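Ordering and Reordering Personal Checks
Speaker notes, member education hour, Trorkmont Savings Cooperative
Presenter: Glória Nogueira, Deposit Services
Wed 2 January

Opening

Good evening, and thank you for coming. My name is Glória Nogueira, and I work in Deposit Services at the Trorkmont main office. Tonight's talk covers how personal checks are ordered, what the choices on the order form mean, and what to do when a box does not arrive. I will take questions after each part.

Please note that I am speaking about our own accounts. If you also keep an account elsewhere, that institution's rules apply to it.

(Pause. Confirm that everyone has the blue handout.)

Part one: why we still issue checks

Last year our members wrote fewer checks than the year before, and that has been true for a long time. Even so, many households pay rent, school fees or a contractor by check, and several towns in our area still prefer one for property tax. In May we surveyed members who had ordered checks, and 1,990 of them replied. The most common request was a clearer order form. The form in your handout is the result.

Part two: reading the order form

Start with the top of the form. The name and address you enter are printed exactly as you write them. If you have moved, update your account record first. Many of our reorders come from members who changed the address on the form and left the old one on the account, which causes the order to be held for review.

You may print a telephone number on your checks. We do not recommend printing a driver's license number, and we will not print a Social Security number under any circumstances.

The starting number comes next. On a reorder, look at the last check in your last pad and enter the number that follows it. Repeated numbers do not stop a check from being paid, but they make your statement harder to read and can delay a stop payment request.

(Slide change. Allow a moment for members to find the line on the handout.)

Part three: single or duplicate

Single checks come in thin pads with a separate register. Duplicate checks place a carbonless copy behind each check, so that you keep a record of what you wrote. The copy does not show your signature. Duplicates cost more and a box holds fewer of them. Members who share an account often find them worth the difference. 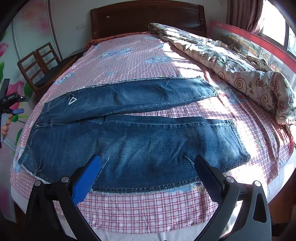 Both kinds fit the standard vinyl cover, which is supplied with a first order. Top-stub checks, for those who prefer to tear downward, need a different cover, and that one must be requested on the second page of the form.

Part four: designs and matching items

Our printer is Tristton. The plain series is available in blue, green, gray and tan. The picture series has 18 designs this year, among them lighthouses, garden birds, covered bridges and a set of mountain views by the Cavalcanti studio. In a picture series the background rotates from one check to the next through the pad. If you would like the same picture on every check, mark the box labeled "single scene."

Address labels may be ordered to match most designs. They are printed on separate sheets and mailed in a separate envelope, so please do not be concerned if one arrives before the other.

A word on legibility. Dark backgrounds can make handwriting difficult to read when a check is scanned. Please use a pen with dark ink, and keep the signature line clear of stamps and stickers.

(If asked about business checks: refer to the business desk. They are ordered through Zumevex on a different form.)

Part five: delivery and safekeeping

Standard delivery is by ordinary mail. Tracked delivery is available for an added charge and requires a signature. If your order has not reached you by the date on your confirmation, call Deposit Services at once. We will place a watch on the missing number range and send a replacement box without charge.

When the box arrives, do the following before you write the first check:

Compare the account number with your statement.
Check the spelling of every name.
Confirm that the pads run in order and that none is missing.

Store unused pads in a locked drawer, apart from your identification. Checks from a closed account should be shredded. A branch will do this for you at the counter; bring up to 4 boxes per visit.

Closing

Order forms are on the table by the door, and the branch staff can accept a completed form this evening. Those who want a sample book may borrow one for 2 weeks with a signature.

I will now take remaining questions.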